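第3章 初稿を読み直す

この章で学ぶこと
初稿と第二稿のちがい
読み直しの順番
場面の表の作り方
削る文と残す文の見分け方
他人の意見の受け取り方

3.1 書き終えた日の原稿

短編小説の最後の一行を書いたとき、多くの書き手は、作品ができたと感じます。その気持ちは大切にしてよいと思います。しかし、編集者の机に届く原稿としては、まだ途中の段階にあります。第1章では思いつきを場面にする方法を、第2章では場面をつないで初稿にする方法を扱いました。本章では、その初稿をどのように読み、どこから手を入れるかを考えます。

私が日本語で小説を書き始めたころ、読み直しとは誤字を直すことだと考えていました。助詞のまちがいが多かったので、そこにばかり目が行きました。「は」と「が」を何度も入れかえ、漢字の送りがなを辞書で調べ、きれいになった原稿を短編誌「Mornolia」に送りました。返ってきた手紙には、文章に大きな問題はないが、主人公がなぜ町を出るのかわからない、と書いてありました。私はその理由を知っていましたが、原稿のどこにも書いていませんでした。

この失敗は、母語で書く人にも起こります。書き手の頭の中には、原稿に書かれなかったことがたくさん残っています。読み直すとき、書き手はその残りで穴をうめながら読むので、穴が見えません。したがって読み直しの練習は、自分の頭の中にあるものと、紙の上にあるものを分ける練習だと言えます。

本章の例には、私自身の短編「冬の切符」の初稿を使います。姉の結婚式に出るために故郷へ帰る弟の話です。初稿は3,539語の英語の下書きから始まり、そのあとで日本語に書き直しました。下書きの言語と完成稿の言語がちがうことは、本章の方法にはあまり関係がありません。ただし、二つの言語で書く人のための注意を3.6節の終わりに付けました。

3.2 原稿を休ませる

初稿を書き終えたら、しばらく読まないでおきます。期間についてはいろいろな意見があります。翌日から直し始める作家もいますし、季節が一つ変わるまで待つ作家もいます。本書では30日をすすめています。授業で使う場合は学期の長さに合わせて短くしてもかまいませんが、少なくとも一度は週末をはさんでください。

休ませている間は、別の作品を書くか、別の人の作品を読みます。同じ題材の作品は避けたほうがよいでしょう。家族の話を書いたあとに、すぐれた家族の小説を読むと、自分の原稿をその小説に近づけたくなります。私は「冬の切符」を休ませている間に鉄道の歴史の本を読み、その結果、第二稿に鉄道の説明が増えすぎました。これも、あまりよい例とは言えません。

休ませる前に、一つだけしておくことがあります。この作品が何の話であるかを一文で書き、日付を付けて封筒に入れておくのです。私の一文は「弟が姉に謝る話」でした。あとで読み直すと、弟は一度も謝っていませんでした。その時、一文と原稿のどちらが正しいかを考えることになります。私の場合は原稿のほうが正しく、一文を書きかえました。謝らないまま式が終わるほうが、この姉弟には合っていました。
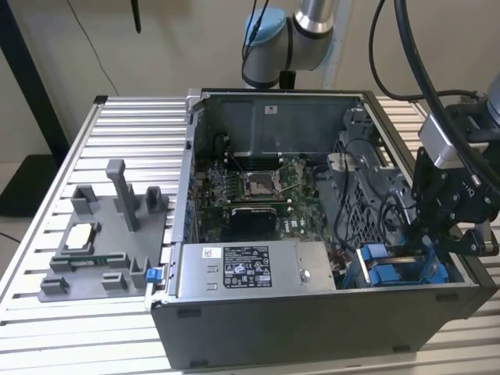

休ませた原稿を開く日には、直すための時間をとりません。読むための時間だけをとります。短編であれば、途中で立ち上がらずに最後まで読める長さのはずです。鉛筆は持ってもかまいませんが、使う印は次の3種類に限ってください。

丸 先を読みたいと思ったところ
三角 前に戻って読み直したところ
線 読むのが遅くなったところ

理由は書きません。理由を書き始めると、直し方を考えてしまい、読む速さが変わります。読者は直し方を考えながら読むことはありません。

印を付けおえたら、原稿を閉じて、覚えている場面を順番に紙に書きます。書けなかった場面があれば、その場面は印象が弱いか、前後の場面と似ている可能性があります。「冬の切符」の初稿には、駅で人を待つ場面が二つありました。私は一つしか思い出せませんでした。

3.3 大きいところから小さいところへ

読み直しには順番があります。構成、場面、段落、文、語の順です。この順番を守る一番の利点は、むだな仕事が減ることです。最初に文をみがくと、あとで場面ごと消すことになった時、その仕事がすべてなくなります。さらに困るのは、みがいた文が惜しくなり、必要のない場面を残してしまうことです。

出版社Skokexの新人向けの手引きには、第二稿では文末を直してはいけない、という決まりがあります。初めて読んだとき、私は厳しすぎると思いました。今でも少し厳しいと思いますが、授業ではこの決まりを借りています。学生はたいてい、「〜た」で終わる文が続くことを気にします。気にするのは正しいのですが、それは第四稿の仕事です。

構成を見るときは、次の問いに答えてみてください。

主人公は、最初のページで何を持っていないか。
それを手に入れようとして、何をするか。
最後のページで、何が変わっているか。

すべての短編が、この形に合うわけではありません。静かな作品では、何も手に入らず、変化が読者の側にだけ起こることもあります。その場合も、問いに答えようとしてみると、自分がどのような形を選んだのかがわかります。選んだのか、気がつかずにそうなったのかは、大きなちがいです。

「冬の切符」の弟は、最初のページで席を持っていません。列車が混んでいて、通路に立っています。私はこれを、ただの情景として書きました。しかし読み直すと、式場でも弟の席は端に後から足されたもので、実家では弟の部屋が物置になっていました。席がないということが三度出てきます。初稿ではこの三つがばらばらに置かれていました。第二稿では、列車の場面を少し長くし、部屋の場面を式の前に移しました。式場の席については何も足しませんでした。前の二つがあれば、読者は自分で気がつくと考えたからです。

3.4 場面の表を作る

構成の次は場面です。ここでは表を作ります。横に五つの欄をとり、場面、場所と時間、だれがいるか、何が起こるか、何がわかるか、を書きます。紙でも表計算でも、使いやすい方でかまいません。私は紙を使います。書く欄がせまいので、短く書くしかないからです。

「冬の切符」の最初の部分は、次のようになりました。

場面1/列車、夕方/弟、乗客/切符を落とす/席がない
場面2/駅、夜/弟、父/迎えに来る/父が年をとった
場面3/車の中、夜/弟、父/道の話をする/姉の話が出ない
場面4/実家、夜/弟、父、母/夕食/(空欄)
場面5/実家の廊下、夜/弟/部屋を見る/部屋がなくなった

場面4の最後の欄が空いています。夕食の場面で新しくわかることが、一つもなかったのです。初稿を書いているとき、私はこの場面を気に入っていました。母の作るスープの匂いを、時間をかけて書いたからです。けれども表にすると、話が止まっていることが見えます。
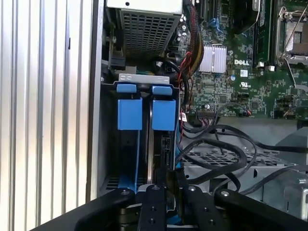 空欄のある場面には、三つの扱い方があります。消すか、隣の場面に入れるか、空いた欄に入るものを見つけるかです。私は二番目を選び、スープを場面3に移しました。車の後ろの座席に鍋が置いてあり、父が「こぼすな」と言います。母は家で待っているはずなのに、鍋はよその家から借りて帰るところでした。家に客が多いことが、これでわかります。母の料理の匂いについての段落は消しました。今読み返しても、あの段落は悪くなかったと思いますが、この作品には入りませんでした。

逆に、欄に多くのことが入りすぎる場面もあります。一つの場面で、主人公の仕事、病気、昔の恋人、借金がすべてわかるような場合です。読者はそのうちの一つしか覚えません。何を覚えてほしいかを決め、ほかの情報は前か後ろへ送ります。情報を後ろに送るのは不安なものですが、短編の読者は、説明が遅れることにかなり強いです。

場所と時間の欄も見てください。同じ場所が続くときは、本当に別の場面にする必要があるかを考えます。時間が「夜」ばかりになっている原稿もよくあります。「冬の切符」もそうでした。人が大事な話をするのは夜だと、私はどこかで思いこんでいたようです。第三稿では、父との会話を翌朝の雪かきの時間に移しました。二人とも手を動かしているので、会話が短くなり、前よりよくなりました。

3.5 削る文、残す文

場面が決まったら、段落と文に進みます。この段階で、原稿はふつう短くなります。どのくらい短くなるかは作品によりますので、本書では割合を決めません。ここでは、削る候補になりやすい文の種類をあげます。

会話のあとで、会話の意味を説明する文。
「もう帰るの」と姉は言った。姉は弟にもっといてほしかったのだ。
二つ目の文は要りません。もし二つ目がないと意味が伝わらないのであれば、会話のほうを直します。

感情の名前を言う文。
弟は悲しかった。
この種の文をすべて消すように教える本もありますが、私は賛成しません。長い動作の描写のあとに、短く「悲しかった」と置くことで、かえって強くなることがあります。ただし一つの作品に何度も使うことはできません。

動作の途中を全部書く文。
弟は立ち上がり、ドアまで歩き、取っ手をつかみ、回して、外に出た。
「弟は外に出た」で足ります。取っ手をつかんだまま出られない、という話であれば、もちろん別です。

段落の最後のまとめの文。
場面の終わりに、考えをまとめる文を書きたくなることがあります。試しにその文を手でかくして、一つ前の文で終わらせてみてください。多くの場合、それで終われます。

残す文について書くのは、削る文について書くよりも難しいです。筋に必要がなくても、その人らしい文というものがあります。「冬の切符」の初稿には、父が古い切符を捨てずに靴の箱に入れているという一行があり、筋の上ではどこにもつながっていませんでした。私は二度消して、二度戻しました。最後には、題名がその一行から決まりました。

3.6 人に読んでもらう

第三稿ができたら、ほかの人に読んでもらいます。早すぎると、自分でもわかっている欠点ばかり指摘されて、読み手の力がもったいないことになります。遅すぎると、書き手がもう直したくなくなっています。

私は2024年6月22日に、Jakonskaの町の読書室で開かれた合評会に、「冬の切符」の第三稿を持って行きました。参加者は前もって原稿を読んでおり、書き手は最初の時間、何も話してはいけない決まりでした。この決まりは守るのが難しいですが、とても役に立ちます。書き手が説明を始めると、参加者は原稿ではなく説明について話すようになるからです。

意見を聞くときは、二つに分けて書き取ります。左に読み手が感じたこと、右に読み手がすすめた直し方を書きます。左はほとんどいつも信用できます。退屈だったと言う人がいれば、その人は退屈だったのです。右は、そのまま使えないことが多いです。私の会では、父の場面が冷たく感じられるという意見があり、父に昔の思い出を語らせてはどうかとすすめられました。私は思い出を足さず、父が弟のかばんを持つ動作を一つ足しました。感じたことのほうに答えたわけです。

意見どうしが反対になることもあります。ある人は結末が早すぎると言い、別の人は長すぎると言います。このような時は、結末そのものより、その少し前に原因があるかもしれません。二人がどこから違う読み方をしたのかを、質問してみるとよいでしょう。

合評会のあと、すぐに直し始めないでください。一晩おくと、重く聞こえた意見が軽くなり、聞き流した意見が残っていることがあります。

二つの言語で書く人への注意
母語でない言語で書く場合、読み手の意見は言葉の使い方に集まりがちです。親切から出たものですが、それだけで時間が終わってしまいます。私は原稿の一枚目に「今日は表現の直しはけっこうです」と書いておきます。表現の確認は、別の日に、別の人にお願いします。また、辞書のとおりに直した結果、登場人物の全員が同じ話し方になることがあります。正しい文に直す前に、その人物が正しい文で話す人かどうかを考えてください。

3.7 改稿を終える時

改稿には、自然な終わりがありません。そのため、終わりを外から決めておくと助かります。「Mornolia」の募集は毎年10月に閉じますので、私はその日を使っています。締切のない人は、印刷の予定を作るのもよい方法です。創作の授業で小さな作品集を作ったときは、印刷所のClaeysに100部を頼み、入稿の日を先に決めました。日が決まると、学生たちは読点を動かすことをやめ、まだ弱い場面に戻って行きました。

読点を取って、次の日に同じところへ戻したとき、その段落についてはもう終わってよいと思います。また、直すたびに作品が初稿の勢いから離れていくと感じたら、初稿をもう一度開いて、同じ場面を並べて読んでください。初稿のほうがよい場面は必ずいくつかあります。その場合は、ためらわずに戻します。

各稿は、上書きをせずに別々に保存しておきます。稿の番号を題名のあとに付け、消した段落も一つのファイルに集めておくと、戻すときに探さなくてすみます。

練習問題

1 手元にある自分の初稿を一つ選び、何の話であるかを一文で書きなさい。次に原稿を最後まで読み、その一文が原稿に合っているかどうかを確かめなさい。

2 同じ原稿について、3.4節の形で場面の表を作りなさい。「何がわかるか」の欄が空いた場面について、消す、隣に入れる、書き足す、のどれを選ぶかを決めなさい。

3 好きな短編を一つ選び、段落の最後の文だけを順番に書き写しなさい。まとめの文がいくつあるか、それがどのような場所に置かれているかを調べなさい。

4 二人一組になり、原稿を交換して読みなさい。直し方は言わず、感じたことだけを伝えなさい。

次の節からは、第二稿の実例を場面ごとに見ていきます。3.8節では、まず列車の場面の初稿と第二稿を並べて示します。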